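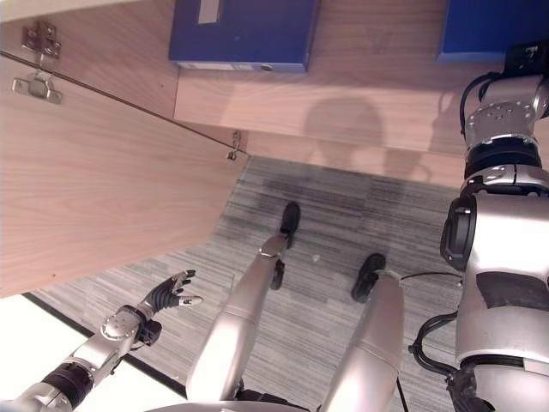
## Clutch is a word for people who left at halftime

My cousin Lino Marchetti has a theory that some players simply want the ball more at the end. He has had it for 30 years. I heard it again in April, when our rec league team, Mazza, beat Skisach by 2 on a jumper from the left elbow, and Isauro Huerta got carried to the parking lot like he had cured something.

I was keeping the book that night, so I know what Isauro did before the jumper. He missed his first 7 shots. He lost his man on back-to-back trips in the third quarter, and Amerley Bawa slid over and cleaned up both times. She also took the charge that gave us the last possession. Her line in the book looks like a dull evening, and her name did not come up once at the restaurant.

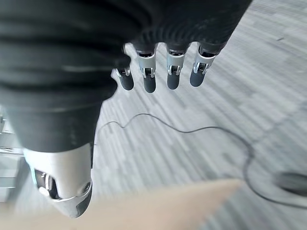
The shot itself was fine. He got to his spot, the defender went under the screen, up it went. I'd let him take it again. What I don't buy is the story that grows on it by breakfast, where the misses were him "feeling out the game" and the make was destiny. If it rims out, the same people say he should have passed.

So I went back through our old score sheets, which I keep in a shoe box and should probably scan. They cover every season since we joined the Trirka league, and they hold 488 shots I could place in the last minute of a close game. Our supposed closers made them at a slightly worse rate than they made everything else. Our supposed chokers did too. Tired legs, tighter defense, a ref who wants to go home. I'm no statistician and the handwriting is terrible, but I couldn't find a hero in there.
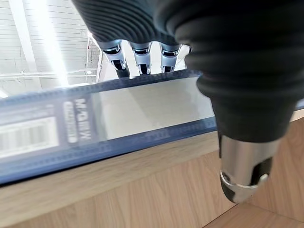

Liliana Zanetti read a draft of this and told me I had it backward: the closers get the hardest looks, double-teamed with the clock dying, so shooting only slightly worse ought to count as a point in their favor. She also thinks I've been sour on Isauro ever since he took my starting spot.

The first part is a fair objection. My sheets don't say who was guarding whom, or from how far out. I could give her that and still ask why nobody brought up hard looks until I'd done the adding. 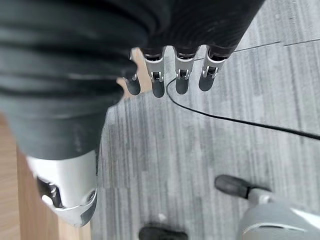
Then there's the question of who shoots next time. We play Clusix in the next round, and Lino already wants the last play drawn up for Isauro. I'd run the same screen and let Amerley read it, pass or pull up, depending on what the big man does. She's the only one of us who looks at the weak side.

I've been outvoted on this before. I'll have the book with me anyway, and a second pencil.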